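Stetholm Smallholders' Help Pages
Poultry and small livestock

Hens eating their own eggs

Posted by Kendra Desjardins
3 comments

I keep 22 laying hens on a smallholding outside Stetholm. Since the clocks went back, broken shells have been found in the nest boxes on most mornings. The birds receive layers' pellets and have the use of an orchard. I should be grateful for advice on whether the habit can be corrected, or whether the birds responsible must be removed.

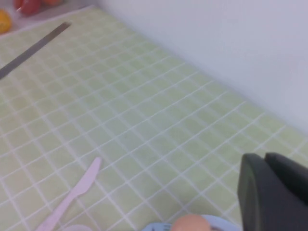 The house is of the Fakura pattern, with two nest boxes at the darker end. Eggs are collected once, at four in the afternoon. I have not yet identified the culprits, although an elderly hen called Tufa is under suspicion.

Bezawit Nigatu
Helpful: 22

Two nest boxes are too few for a flock of this size. The usual guidance is one box to every four or five hens. Where birds must queue, eggs are trodden on and cracked, and a hen that has once tasted yolk will look for it again. Please provide at least three more boxes, line them deeply with straw and hang a strip of sacking across each entrance.

Collection should be moved to the morning, with a second visit after midday. Oyster shell should be offered in a separate dish.

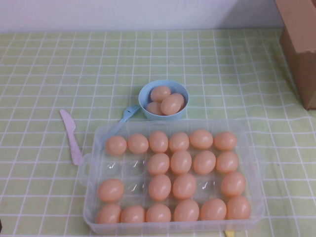

Dummy eggs are a recognised remedy and should be placed in the boxes before the first birds come in to lay. A hen that pecks at one obtains nothing and will often lose interest. Pot eggs are traditional, but toy eggs may serve if they are solid and too large to swallow. The apricot-coloured ones in the clear tray would pass for a brown hen's egg in a dim box. One or two to each box will suffice.

If matters have not improved by December, the birds should be watched at laying time. Yolk on the beak is reasonable evidence.

Vidutel
Helpful: 2

Mustard in a blown egg. It worked for my father. It did not work for me.

Related items
Soft-shelled eggs in older hens
Red mite: treating the perches
Introducing pullets to an established flock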